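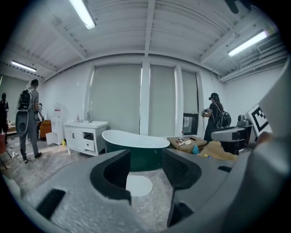 Vasilică Ene still keeps the first roller he ever turned. It sits on the windowsill behind his desk with a coffee cup on top of it, and when I asked to see it he handed it over the way other people hand you a baby picture.

"It's not a good roller," he told me. "Spin it and you'll hear why we didn't sell it."

I spun it, and there was a faint tick every time it came around. He smiled and set it back under the cup.

Ene started Bidberg in a rented unit with one lathe and a welding table, mostly doing repairs for packing houses in the valley. The work was whatever came through the door: bent side frames, seized bearings, drums that had worn hollow in the middle. He says he learned more from those broken parts than he ever did at trade school, and he talks about them fondly, almost by name. There was a potato line at Vunau that came back every December for years, always with the same return roller gone, until he finally drove out there and stood next to it for a whole shift.

"They had a wash-down hose hung on a hook right over the bearing," he said. "Every night it dripped. I had been selling them a roller every year, and what they needed was to move a hook! So I moved the hook. We lost that sale, and then they bought a whole line from us."

That line was the first one Bidberg built from scratch, and it led to the model the shop is best known for now, the Indus, a modular conveyor for crates and cartons that comes in sections you can bolt together with two wrenches. I had wondered about the name (I was hoping for a story about a river trip) but Ene only shrugged and said it was short for industrial and fit on the plate.

Fletcher Ellery joined us halfway through, still wearing his ear defenders around his neck. He runs assembly and testing, and he is a good deal less talkative than his boss, at least until you bring up belt tracking.

"People want to fix tracking with the adjusters," Ellery said. "They'll crank one side, then the other side, then they call us. I ask them to check whether the frame is square first. Most times I can hear them walking off to find a tape measure."

Every Indus section runs loaded on his test stand for 30 hours before it gets crated. I asked whether customers ever complained about the wait, and both men laughed. A few do, Ene admitted, and one from Tuhiwai drove over to pick up his order early, then stayed for lunch and went home without it.

"He got it when it was done," said Ellery.

We talked for a while about steel prices, which neither of them enjoys, and about the smaller shops that have closed. Ene buys spare parts stock from those places when he can, and he has shelves of odd sprockets that may never fit anything again. Ellery would like the shelves back. It sounded like a conversation they'd had before.

What they both want next is a quieter drive unit. The prototype was running out on the floor, and Ellery took me over to it before I left so I could put my hand on the housing. It hummed a little. He listened with his head tilted, reached for a wrench, and told me to come back in the spring.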